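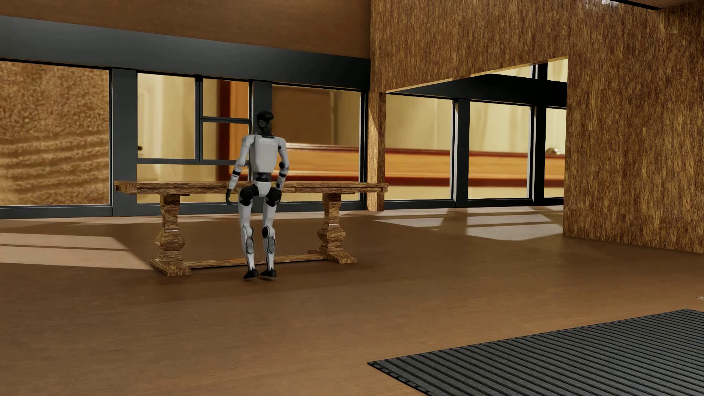

Betden Mail: Filtering and Sign-In for a Department Mail Service
Student project report, Network Services Practicum
Prepared by Nusrat Sultana

Print this page | E-mail this page

1. Purpose

The department operates a mail service with 200 active mailboxes. Before this project, junk mail was sorted by a single word list, and users signed in with a password only. The project was asked to replace the word list with a trained filter and to add a second sign-in step.

2. Method

The filter, named Remeo, was trained on a set of 2,000 messages released by the department with names and addresses removed. Each message was labeled by hand as wanted or unwanted. Messages on which the labels disagreed were reviewed under the Sheikh procedure described in the course handbook.
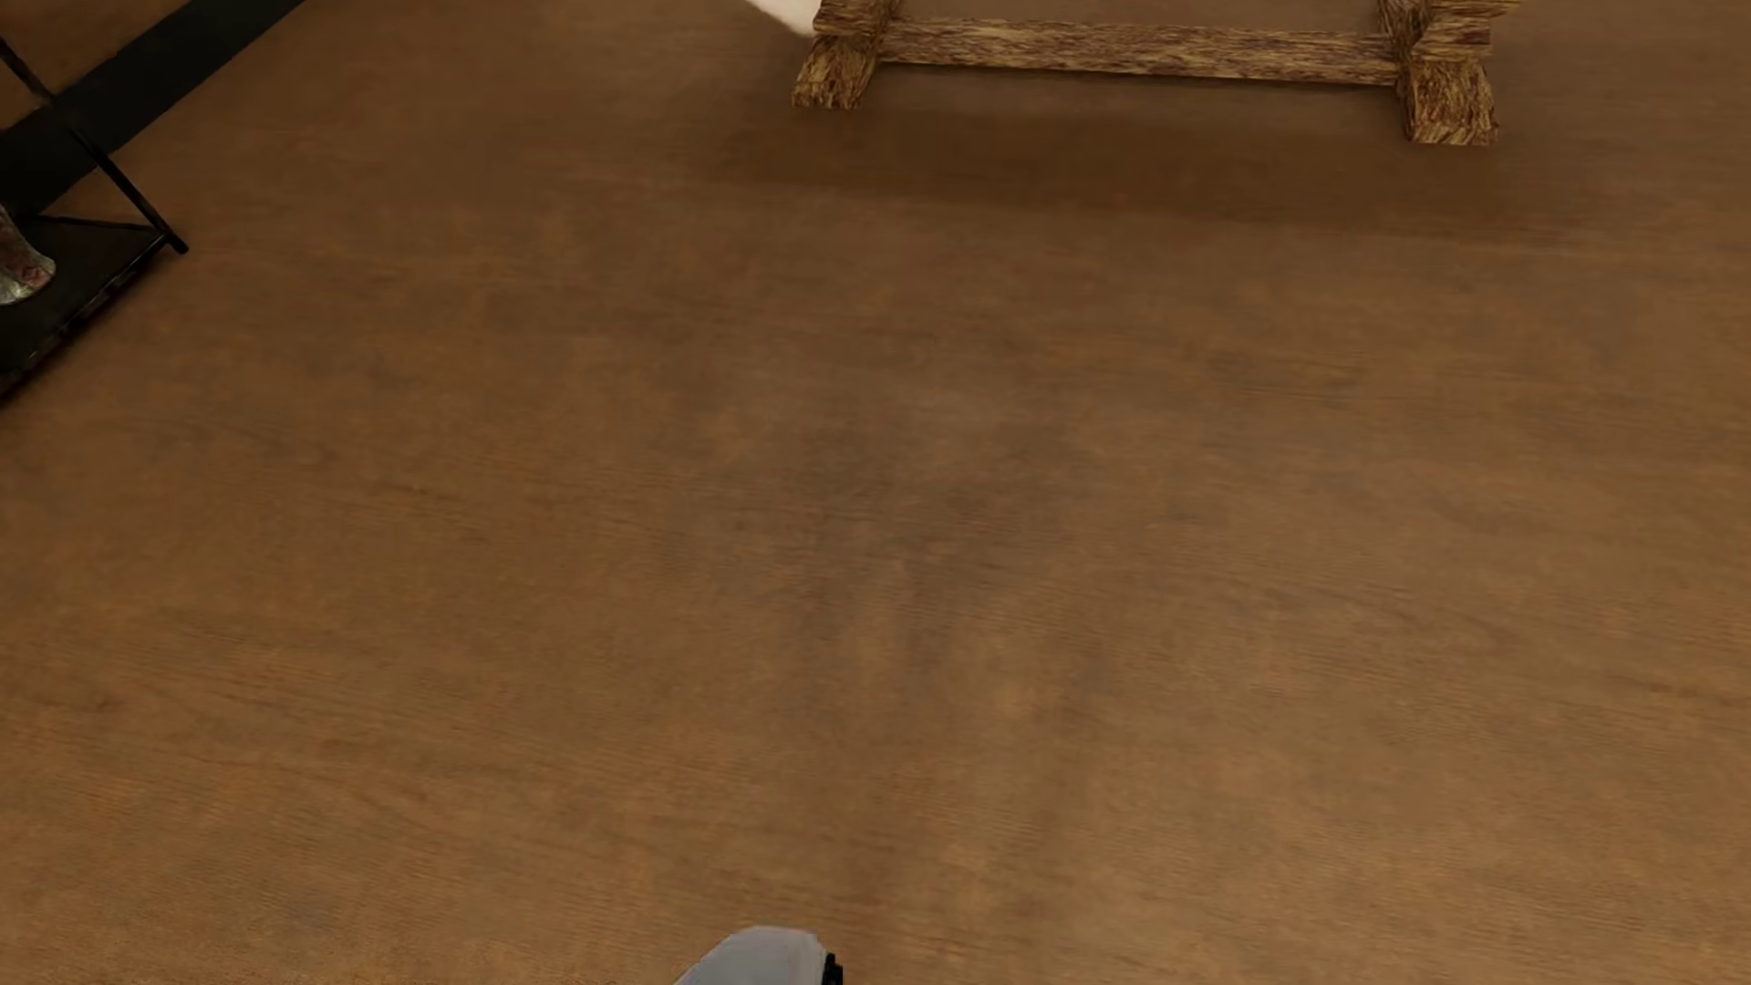
Remeo was then run on the full set in 2 passes – one with attachments removed and one with attachments in place. Training and test messages were kept in separate folders throughout.

3. Results

In the second pass, the filter agreed with the hand labels on 1,876 messages. Most of the remaining errors were newsletters that users had signed up for and later marked as junk. Scanned invoices were also a source of error.

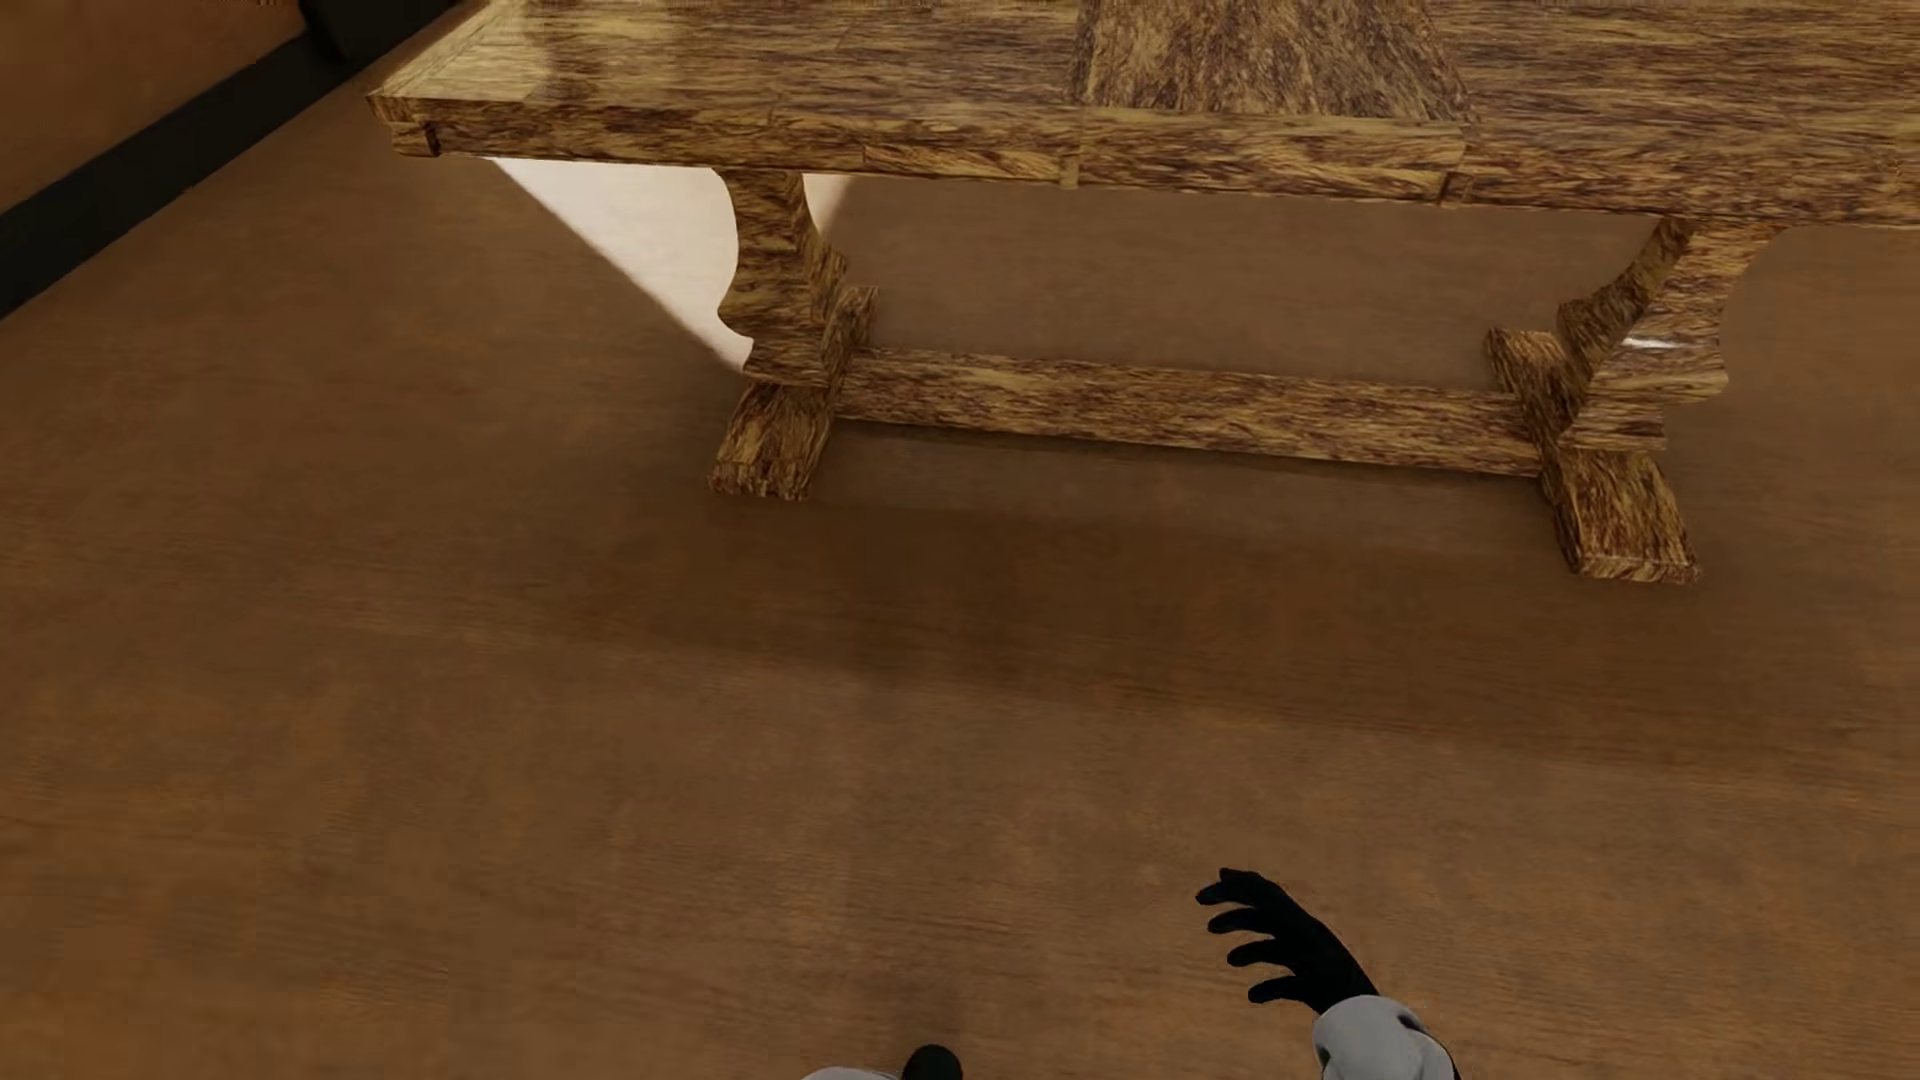 The second sign-in step was built on the Plolance code generator and opened to staff in May. Shared mailboxes are not yet covered, as the generator links each code to one person.

4. Remaining Work

Rules for shared mailboxes are to be drafted next term. The department has also requested a quarantine folder that users can search by sender.

Contact: Network Services Practicum Office | Copyright Betden Project | Back to top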